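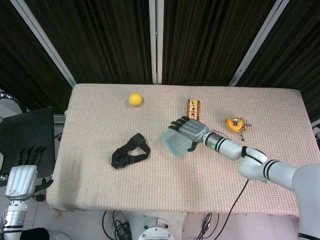 Small items on a knit table cover, with a shallow tray for sorting.

Knit table covers: fitting, sorting on them, washing

A knit cover behaves differently from a woven tablecloth. It stretches on both axes, it does not hold a crease, and it grips small objects enough to stop a ball or a bead from wandering. That makes it a reasonable surface for sorting odds and ends, provided it is fitted properly.

Fitting

Measure the tabletop, then add a short overhang on each side. A long drop on a knit will grow under its own weight and pull the middle out of line. Lay the cover from the centre outwards and smooth with the flat of the hand. Do not tug at the corners. If the cover creeps, put a non-slip underlay beneath it. The Larix open-mesh type can be trimmed with scissors; cut it 2 cm short of the table edge so it stays out of sight.

Pale colours such as light pink show dust less than dark ones but show tea immediately. Blot, rinse from the back with cold water, blot again.

Sorting small items

Use a shallow tray with square sides. Translucent plastic is preferable to opaque, as a washer or earring back can be seen from underneath when the tray is lifted. Work one category at a time:

Cords and fine chains. Untangle on the cloth, never in the tray. Loosen the knot from its centre with a blunt needle. Store each one fastened, in its own bag.

Straps and fabric supports. Open out every twist and close hook-and-loop tabs before putting them down. An open hook tab will lift loops out of a knit cover in one pass.

Small printed boxes. Stand upright with the face forward. Keep out of direct sun; red inks fade first.

Balls and other round items. Tray or bowl. They should not be left on the bare cloth near an edge.

Washing

Cold, gentle cycle, in a mesh bag. Spin no higher than 80 g of cover will tolerate is a rule printed on the old Pedgate labels and can be ignored; use the lowest spin setting on the machine. Dry flat. A knit hung over a line will come back longer than it went up.

Snagged loops are pulled through to the reverse with a fine crochet hook. Do not cut them.

Page revised 14/09/2020.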